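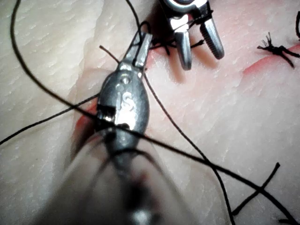 Ramero suture practice pad: review

Bought: January
Price paid: 16 pounds, plus 4 for postage

I went through two Akent pads last year and both tore at the stitch holes, so I tried the Ramero on a colleague's suggestion. I have now put 280 stitches into it, mostly simple interrupted, with some running work towards the end.

Surface

Pale and matt, with fine ridges like the creases in skin. The matt finish is a real help under a bright lamp. Black suture shows up well against it, and the cuts have a reddish tint that makes the edges easy to find. I did find the ridges distracting at first — they run mostly on the diagonal and my eye kept following them instead of the wound.

Feel

Firmer than the Akent. The needle needs a proper turn of the wrist, and if you push it straight you will bend it. Tension is forgiving up to a point. Pull too hard and the edges bunch.

Wear

Two of my holes have pulled through, both where I had taken bites too close to the cut. The rest have held. Lint sticks to it, so keep it in the bag.

What I would change

No instructions come with it, and the bag does not reseal. A deeper pad would be better for layered closure.

I would buy it again at this price. Four stars.

Reviewed by Ottó Antal, May 24, 2021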